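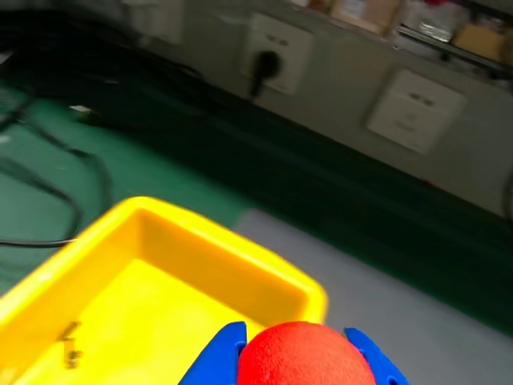

Laborbuch, 14. September 2021, Ball in die Schale

Kurz vorweg für Jaqueline, die ab morgen wieder mitmacht: Wir sammeln weiter Demos für die Aufgabe »roter Ball in die gelbe Schale«, alles teleoperiert, alles mit den Fingern in Blau. Ziel für diesen Satz sind 2000 Episoden, Stand heute Abend 1493. Eustaquio hat vormittags gefahren, ich nachmittags, und meine Schulter weiß das auch!

Was mir beim Durchsehen auffällt: Wir greifen beide viel zu gleich. Eustaquio kommt fast immer von oben und drückt den Ball ziemlich mittig zusammen, ich mache es inzwischen genauso (abgeguckt, klar). Das sieht beim Abspielen hübsch aus, aber das Modell von letzter Woche hat genau da geschwächelt, wo der Ball ein bisschen schief lag. Also ab jetzt bitte absichtlich unordentlich anfahren, auch mal schräg, auch mal mit Nachfassen. Nachfassen ist KEIN Abbruchgrund, die Episoden bleiben drin.

Am Schaumstoff sieht man übrigens schön, ob jemand zu fest zudrückt. Ich habe die Greifkraft in Solus auf 600 runtergesetzt (vorher 700, Einheit ist irgendein interner Wert, steht nirgends). Damit rutscht mir nichts weg und der Ball geht beim Öffnen sauberer auf. Wer es zurückstellt, schreibt es bitte hier rein.

Die zweite Variante ist die mit Störobjekten: blauer Ball und drei kleine schwarze Schrauben liegen schon in der Schale, der rote kommt dazu. Ich hatte befürchtet, dass das ewig dauert, aber man gewöhnt sich schnell dran.
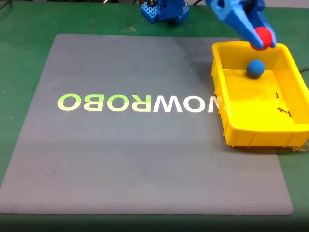 Knifflig wird es, wenn der blaue Ball hinten liegt und man trotzdem über den hinteren Rand rein will. Dann landet der rote gern auf dem blauen und kullert irgendwohin. Ich habe solche Fälle mit »kontakt_blau« markiert und erst mal als gültig gezählt, solange der rote am Ende in der Schale bleibt. Eustaquio hätte sie lieber in einem eigenen Ordner, da müssen wir noch reden. Mein Gefühl: drinlassen, sonst lernt das Ding nie, dass da auch mal was im Weg liegt.

Offen für morgen:
Schrauben zwischen den Episoden anders verteilen, nicht nur rechts.
Schale auch mal ein Stück verschieben und drehen.
Export nach Rallico nochmal anstoßen, der ist mir zweimal mit Timeout ausgestiegen.
Jaqueline: bitte die ersten Episoden nur zum Üben fahren und mit »warmup« benennen, die werfe ich später raus.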